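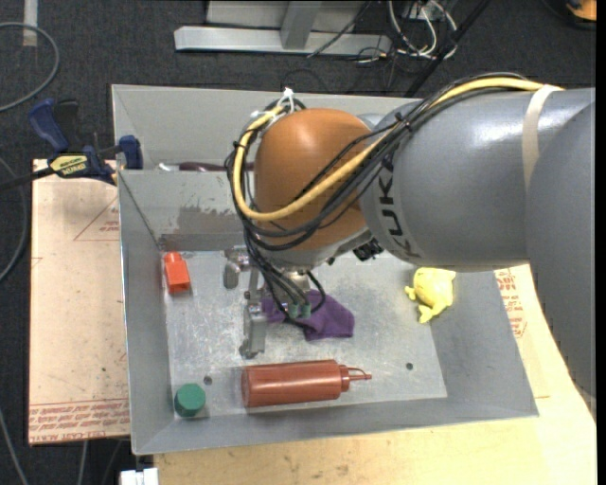 SPEAKER NOTES / SORTING AND STORAGE TRACK

Mixed bins: what to do with the odd things
Hiwot Lemma, Ondcombe
Wednesday, afternoon session. Slot is 25 minutes plus questions.

Start with the bin on the screen. Let people look at it before talking. Then ask the room what they would call this bin if they had to write one label for it. Take two or three answers and move on.

Point out the purple cloth and the squeeze bottle. Cloth is crumpled, bottle is on its side. Both are common in the returns we get at Stulirville. A folded cloth has a size you can plan for. A crumpled one takes whatever room it is given and hides small items under it.

Bottle: note the narrow nozzle and the strap that loops to the tip. Long shapes go along the wall of a bin. Check caps before anything goes on a shelf above fabric.

Green round object in the corner. It has flat faces, so ask if people think it would roll. (Pass around the faceted one from my bag here.) Orange-red block with the knob: knobs catch on cloth. Keep the two apart.

SLIDE 2. The Assefa list. We went through 375 mixed bins in February. 129 of them had at least one fabric item in with hard items. Say the numbers slowly, they are not on the slide.

SLIDE 3. The order we use now:
Fabric out first, shake it, fold it.
Bottles next, cap checked, stored upright if the base allows.
Blocks and boxes after that.
Round things last, in a tray with a lip.

Mention that sheet-metal bins are loud. At Plostine we tried felt on the bottom and it collected lint. We took it out after 8 days.

SLIDE 4. Labels. Write what is in the bin today. "Misc." is banned on our floor. Show the old label sheet, 951 lines, and the new one, which fits on two pages.

If time is short, skip slide 4 and go to the folding demo. Need a table, two cloths and the small bin. The bin has to be back at the front desk before 4:30.

Handouts are by the door. Ask people to take one per team.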